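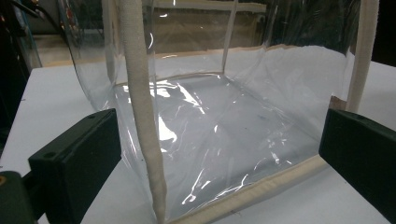
Clear storage bags are the big seller at Flerkance this July

I went into the Flerkance shop on Yu Street to buy a lampshade and came out with four storage bags and no lampshade, so I suppose I should write about the bags.

If you haven't been in lately, the back half of the shop has been given over to storage. It used to be garden cushions back there, then for a while it was candles, and now it's boxes, baskets, tubs, hooks and those flat things that slide under a bed. The part everyone was crowded into at lunchtime was one long shelf of see-through bags, the square soft kind with an open top and fabric along the seams. They come from a company called Lavix, and the shop says it has sold 1317 of them since the start of the month. For a shop that size, in a town this size, that's a lot of bags!

I asked at the register whether something had set it off. The answer was moving season, mostly. Leases in the blocks by the river all seem to turn over in July, and people come in wanting something to put the bathroom in for the drive across town and then keep using it in the new place. Then there are the parents getting ready for dorm rooms, and the people who have seen one in a friend's closet and want the same thing. The woman ahead of me in line had six under her arm and told me they were all for yarn. I believe her – you should have seen the rest of her cart.

The bags cost $15 each at the shop, in one size for now. A bigger one is on order and is supposed to show up before school starts. You can have cream trim or a gray that I didn't care for. There's also a lidded version from another brand, Gidex, one shelf down, and that one had hardly been touched when I was there. I asked about that too. People like to reach in, I was told, and a lid is one more thing to move.

I've had mine at home for a little over a week now, so I can tell you how they've done in an ordinary apartment with ordinary clutter.

The first one went into the hall closet for hats, gloves and the dog's leash. It replaced a cardboard box that had been there since we moved in and that I had stopped seeing, the way you do. I could tell right away that I owned three left-hand gloves in the same blue. They had been at the bottom of the box, and I'd been buying new pairs every winter. So that one has paid for itself already, or it will in November.

The second is in the bathroom under the sink with the spare soap, the cotton pads and the hair things. I like this one best. The fabric edges are kinder to the inside of the cabinet than the wire basket I had before, which left a rusty ring I still haven't gotten out (suggestions welcome). And it squashes a bit, so it goes around the pipe. A hard tub never would.

The third was meant for potatoes, and that didn't work out. They sat in the light on the counter for days and started to turn green, so they're back in a paper sack in the bottom cupboard, and the bag now holds dish towels. I roll them instead of folding them and stand them on end. It looks nice for as long as it takes someone to pull one out of the middle.

The fourth is on my craft table with fabric scraps in it, and it's half full, and I have a few complaints. These are soft bags. Empty, or close to it, the sides lean and bow, and if you are the type of person who wants every edge straight on the shelf then they will bother you. I found that a piece of cardboard cut to fit the bottom helps a good deal. Someone in the store said she lines hers with a place mat. Full bags stand up better than half-full ones, and heavy things should go in the corners first.

They also show dust. I wiped mine down with a damp cloth and a drop of dish soap and then dried them with a towel, and that got rid of the water spots. Don't use anything gritty on them, because the plastic scratches – I found that out with the rough side of a sponge and there's a cloudy patch now that I've turned to the wall. For the trim I used an old toothbrush and cold water. Pale fabric on a closet floor is going to get grubby sooner or later, and I'd rather do a little bit every few weeks than try to rescue it in a year.

And there's the smell. New ones have that shower curtain smell when you first open them up. I left mine on the balcony for an afternoon and it was mostly gone by dinner. I'd do that before putting sweaters or bedding in them.

I'm not the only one with a pile of these things, either. The neighborhood center had a closet clear-out morning earlier in the month, and 115 people came through the doors between nine and noon, a good many of them carrying one clear bag or another. The idea was simple: bring what you don't want, take what you do, and whatever is left on the tables goes to the thrift store. By the end of it 484 items had gone over to the thrift store, most of it clothes and kitchen stuff. I brought two bags of odds and ends and went home with a soup pot and a very good umbrella. I'm told they'll do another one in the fall if they can get the big room again.

What I noticed that morning was how much easier it was to shop from the see-through bags than from the boxes. Everyone went straight past the taped-up cartons. One poor carton of perfectly good picture frames sat there for two hours, and then somebody tipped it out on the table and it was gone in ten minutes.

A few practical notes if you're planning a trip to the shop. The shelf gets filled first thing in the morning and was looking thin by two in the afternoon when I went. Cream goes first. There's a limit of six per customer at the moment, which explains my yarn friend. You can return them with the receipt if they haven't been used, and they'll hold some for you until closing if you call ahead. Parking behind the building is free for the first hour, though the entrance is half blocked by the roadwork at the corner and you have to come at it from the bakery side.

Measure your shelf before you go, too. I didn't, and the one in my hall closet sits at a slight angle because the closet is a hair too shallow for it. It bulges out at the front when the door is open. I've decided I can live with it, but I'd have put that one somewhere else if I'd brought a tape measure with me.

If the bigger size comes in when they say it will, I'm thinking of getting one for the winter blankets, which at the moment live on top of the wardrobe in a suitcase with a broken zipper. The shop is keeping a list at the register for anyone who wants a call when the delivery arrives. I put my name down, and there were already two pages ahead of me.

I still need a lampshade.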